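Home Lists Archive Threads Search
December 2018
Posted by Konrad Zaugg
2 min read

Re: [lendale-repair] Dyeing old towels and shop rags

Prasert Mahawong wrote:

> I have a stack of white cotton towels that have gone gray and I would
> like to dye them one dark color so the stains stop showing. My wife
> says the last red batch we did bled on everything for a year. Is there
> a way to set it properly, or do I give up and buy colored ones? They
> are all cotton as far as I know, but the hem thread may be something
> else. Top loader, hot water is not very hot.

Prasert,

You can set it, but not with the all-purpose powder from the grocery store. That kind sits on cotton loosely and will keep coming out in the wash. Salt and vinegar afterward do very little for it. Use a fiber reactive dye with soda ash. It bonds to the cotton in lukewarm water, so your heater is no problem.

Wash the towels first with plain detergent, twice if you have ever used fabric softener on them. Softener leaves a coating and you get pale blotches. Do not dry them. Put them in the dye bath damp.

I weigh the towels dry before any of this and go by the chart on the jar. For red I use half again what the chart says, otherwise it comes out pink. Stir for 30 minutes, then add the soda ash dissolved in warm water. Pour it in at the side of the tub and keep it off the cloth. After that leave it an hour and stir when you walk past. Gloves the whole time, and a mask when you handle the powder.

The rinsing is where most people stop too early. Cold water until it runs mostly clear, then a soak overnight in the hottest water you can get, then a hot wash. I heat a couple of kettles for the soak. If the soak water is still strongly colored in the morning, do it again.

Hem thread is nearly always polyester and will stay white. You can dye around it or live with it. I live with it.

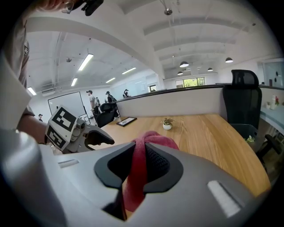
Red towel cloth, bunched up.

On color, I would go navy or brown if hiding stains is the aim. Red shows grease as dark spots and bleach as orange ones. Lukian Moroz did 22 of his in brown last June and posted his amounts, so look in the archive under his name.

One more thing — test a towel before you commit the stack. Rub it wet on a scrap of white sheet and see what comes off. I would still wash them on their own the first few times.

I have most of a jar of navy left over if you want it. I can bring it to the next meeting.

Konrad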